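We use cookies to remember your login and keep the forum running. Accept | Manage settings

Topic: White plastic chairs - worth saving?

rosalie_r
Picked up a white plastic chair off the kerb in Sturnville and I'm rapt! Plan is to get the grime off, sand it lightly and spray it a nice deep green. Has anyone here done one?

LuziusM
Yes, and I love doing them! Lay it on its side on a table first, with black plastic sheet over the top - pale dust shows up beautifully on black, and you get at the ribs under the seat without kneeling. 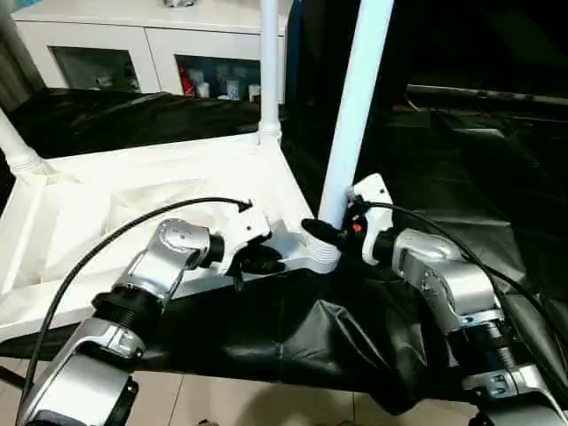
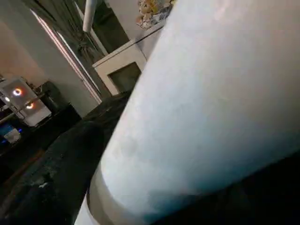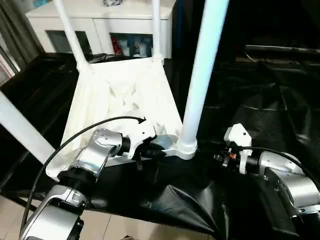 Do the legs before the seat. Muck collects where they join, so get an old toothbrush in there. Then 600 grit, very light, and wipe it down twice.

urs_b
Skip the sanding, I reckon. A good plastic primer grips fine and you won't get swirl marks. I've had one out in the weather for 5 years.

LuziusM
Under a verandah though, Urs! Mine cop full sun and the unsanded one flaked by May.

urs_b
Fair point about the sun. Still wouldn't go near the armrests with paper.

rosalie_r
No armrests on mine, so you're both right :) Old sheet's already on the table. What colour did you two end up with?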